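Review score notebook, Onstead guest ratings
2018-09-30

Reran the rating pull for the Brengate property this morning. Same headline number as before, and I still don't believe it.
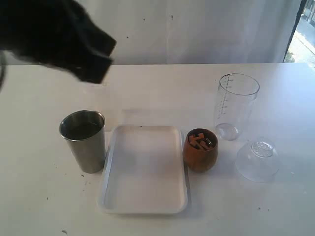
The site says 8.7-ish territory for "comfort" and lower for everything else, which makes no sense when you read what guests wrote. Pulled 600 written reviews. Si-eun tagged them by hand for room, bed, noise, breakfast, staff. 79 of them mention the bed at all. So the comfort score is being set mostly by people who had nothing to say about sleeping there. Maybe they were comfortable and saw no need to mention it. Maybe they clicked the same smiley six times to get to the end of the form. I lean to the second.

Chia-jung's view is that the form order does it: comfort comes first, people are generous on the first question and get bored. Could be. She wants to swap the order on the Zilska form in March and compare. Fine with me, but Zilska is a business hotel next to a ring road and Brengate is families by a lake, so I don't know what we'd be comparing. Would rather swap it at one hotel for half the guests. Asked Mahsa if the form tool can do that. She thinks yes, wants to check.

Breakfast: the complaints bunch up. Cold eggs, line for the coffee machine, "ran out of fruit by nine." Joar says this is one bus group writing the same thing over and over. I looked at the stay dates and they're spread over the whole summer, so no. He then said it could be several bus groups. OK, possible, can't rule it out from what we have. Need the group booking list from the front desk. Have asked twice.

Staff score is the one I'd trust most, and even there I'd like to know who gets sent the form. Na-rae found that guests who phoned with a complaint during the stay were left off the mailing for at least part of the season. The hotel calls this "not bothering them again." I call it throwing out the bad grades. If it was the whole season, the staff number is worth very little and I'd pull it from the report.

Rungrueang sent over their own summary of the same property. 900 responses, very pretty charts, no word on how the responses were collected. Their comfort figure is higher than ours. They lump "good" and "very good" together and then call it "satisfied," so of course it is. Not using it until they send the raw counts. Si-eun thinks I'm being hard on them.

Small thing: 10 of our reviews are plainly for a different hotel (rooftop pool, downtown, a tram stop outside). Took them out of the tagged file, kept a copy in the old folder. Didn't change any of the tag shares enough to matter. I'd still like to know how they got in.

To do
- group bookings from Brengate front desk, third request
- Mahsa: split form, yes or no
- Na-rae: exact dates for the left-off guests
- second person to retag part of Si-eun's set, probably Joar, without seeing her tags first
- no draft to the client before the mailing question is settled, whatever the account side says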